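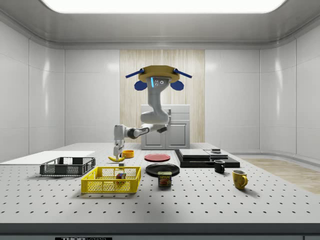

Apr 23, 2019 - Dreswood cell, simulation only

Gripper fault again on the Plutach build. The close command goes out, the fingers report closed, and the contact force stays at zero. Nine failed picks in the morning batch, all logged under Sowah. Stopped the batch by hand at step 800.

Ladi Ajayi thought it was the approach height, so I put the arm back over the table and stepped it down slowly with the small can as target.

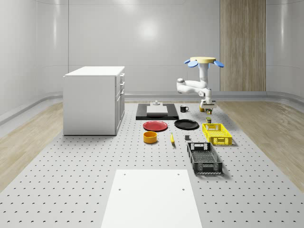
Small cylinder between the fingers, just above the table.

Same result at slow speed, so height is not the cause. The force reading lags the finger position by around 50 ms, and the controller gives up before it arrives. Raised it with Cullura as a timing bug.

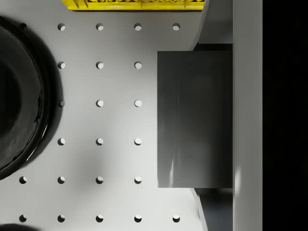 The safety stop worries me more. It should trip when a finger comes too close to a fixed object, and it has not tripped once since the update. The wrist view is no help as a backup check - the finger hides part of the hole grid, and the yellow crate only shows as a strip along the top. I have set the stop distance by hand for now. Do not copy these settings to the real arm before the May release.

To do: rerun with longer timeout, send Ladi the logs.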